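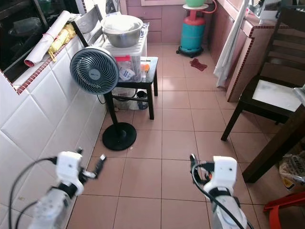

Against the Clear Counter

Every few months another article arrives to tell me that a kitchen should have nothing in it. The latest was by Bernd Janssen, who writes a column on home order and who would like me to remove from my kitchen anything I have not cooked with in the past week. He calls this a reset. He recommends doing it on a Thursday, for reasons he keeps to himself.

I have read the column twice and I remain unpersuaded.

Start with the folding chair. In Janssen's kitchen a folding chair belongs in a closet. Fine, but which closet? A chair that leans upright against the wall takes up almost no floor and can be opened in the time it takes a visitor to say no, no, I'll stand. Put the same chair in a closet at the other end of the apartment and the visitor really does stand. I grew up in a narrow kitchen and I cook in one now, and the seat within reach is the one that gets used.

Then the fan. I have yet to see a standing fan in a magazine kitchen, and I have to assume these people cook in April with the windows open, or don't cook. A gas burner in a narrow room in August is a serious matter. My friend Aicha Salem keeps her fan out in the middle of the floor all summer and walks around it. She was told by a man from Billoson, the kitchen fitters, that it "interrupted the flow." She asked him to come back and fry fish for 17 people and tell her about the flow then. He sent a brochure.

The brochure, which she gave me, is where my suspicion hardened. Billoson sells something called the Sestano tower, a tall cupboard with pull-out shelves, and the argument of the brochure is that once you own the tower, your things will go away. I doubt it. Things don't go away because they have been given a door. They get older behind the door. My sister-in-law has a tower very much like it and last March we found 3 opened bags of the same flour in there, on different shelves, each bought because the others couldn't be seen.

Compare a clear plastic container with a latch, sitting on a stool. It has no pull-out anything. You look at it from across the room and you know what you've got. If the bowl on top of it is in your way, you lift the bowl. Janssen has a whole paragraph against stacking, in which he says that a stack is "a decision postponed." Well, yes. Most of what happens in a kitchen is a decision postponed. That is why we own lids.

I'll grant him some ground. Gas is the one thing I'm strict about. A cylinder should stand upright where you can get to the valve, and a trolley with wheels is a sensible thing to put under it, and I don't like a cloth lying on the floor in front of one. I'd pick that up. I'd also look at the hose now and then, which no column on home order has ever told me to do, though they have plenty to say about decanting lentils.

And I am not defending everything on the ledge. A plastic bag that has been crumpled and put down is usually waiting for someone to need a plastic bag, and that can be a long wait. A rolled-up sheet of paper is worse. It is always going to be hung somewhere. Obed Nyarko, whose opinion I trust on most household matters, says anything rolled should be flattened or thrown out by the end of the month. I have 4 rolls at home and have not told him.

What I object to is the leap from "pick up the cloth" to "empty the room." The tiled ledge under a window, the curtain hung along the edge of the counter, the bucket or pot under the stool: these are storage. People worked them out over years because the drawers were full, and drawers are always full. A curtain costs a few yards of cotton, hides what you want hidden and doesn't jam. I can't say that for any drawer I've paid for.

Janssen ends by asking readers to stand in the doorway and notice how the empty counter makes them feel. I tried it. I cleared mine on a Thursday, as instructed, and stood in the doorway. I felt that I would like to make lunch, and then I spent a good while looking for the big bowl -- it had gone into the bedroom with everything else.

It's back where it was. So is the chair.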